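Ikbridge Household Recycling Survey: data card

Summary

This data card accompanies the Ikbridge Household Recycling Survey, a set of written responses on how residents sort, store and dispose of small household waste. It sets out what the files contain, how the responses were gathered, and the limits that users should keep in mind. The survey was carried out by Jasum on behalf of the Ukley district waste service.

Contents of the release

The release consists of 2 tables and a short codebook. The first table holds one row per household, with 700 households in all. The second holds one row per type of waste reported, linked to the first by a household number. Both are supplied as comma-separated text in UTF-8. Missing answers are left blank; a refusal is recorded as "R".

How the responses were gathered

Paper forms were delivered by hand and collected nine days later. Residents could also reply by telephone between 9 a.m. and 6 p.m., including on Saturday. The form was offered in large print on request. Answers given by telephone are marked in the column "mode" and were typed in during the call.

Addresses were drawn from the Ukley collection rounds. Flats with shared bins are under-represented — managing agents did not always allow delivery to individual doors — and no weighting has been applied to correct for this.

Waste categories

Six categories are used: paper and card, glass, metal, plastics, food waste, and small electricals. The last of these covers cables, chargers, plugs, batteries sold with a device, and hand-held appliances. Loose batteries are excluded and should not be inferred from the other columns.
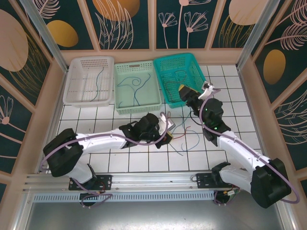
Where a resident named an item that could fall under more than one category, the coder followed the order given in the codebook. Cables still attached to an appliance were counted with the appliance. Free-text remarks were kept as written, apart from the removal of names, house numbers and telephone numbers.

Known limits

Quantities are the resident's own estimate and were not checked by weighing. Figures for garden waste were dropped before release, as the question had been worded differently on the telephone script.

Terms of use

The files may be used for study, teaching and local planning. Users are asked to cite the survey by its full title and to make no attempt to identify any household. Corrections are issued through the Ojo data store, where earlier versions remain available.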